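# pirlow-gripper

Build files and notes for Pirlow, a hand-held gripper with a camera mount. I made it at home and finished it in the shared workshop at Clevside. It has no motors. You squeeze the handle, the fingers close, and the camera records what they do, so a robot arm can be trained on the recordings later.

## Contents

- `cad/` body, handle, camera mount and both fingers
- `firmware/` trigger logger
- `clips/` recordings, 1,299 in total
- `notes/` build log, started in October

## Parts

The fingers and body are printed in black. Print the fingers at 100 percent infill. At 50 percent the screw holes stripped on me after a few evenings. The handle can stay at 50.

The linkage needs 2 return springs. I use the ones sold by Flotex, but any light spring that fits the pocket will do.

## Assembly

1. Clean up the screw holes in the fingers by hand. Don't drill them.
2. Fit the springs, then the linkage, then the handle.
3. Screw on the fingers and squeeze a few times. If one side drags, loosen the pivot a quarter turn.
4. Mount the camera so that both fingertips show at the bottom of the picture.

## Recording

Start every clip with the jaws open over a bare patch of table. The script `trim.py` looks for this and cuts off everything before it. Other things may stay on the table as long as the space between the fingers is clear.
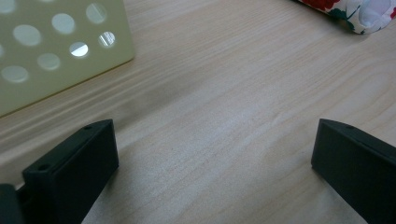
## Known problems

- Strong wood grain sometimes confuses the tracking. A slower first move helps.
- The Nông branch uses a different clip format and does not merge cleanly.
- Left-handed use works, but the trigger cable gets in the way.

## License

CAD files and clips are free to use with credit. Last checked February 14, 2024.

Contact: Ambros Riedl, Clevside workshop | © 2024 Ambros Riedl | Back to top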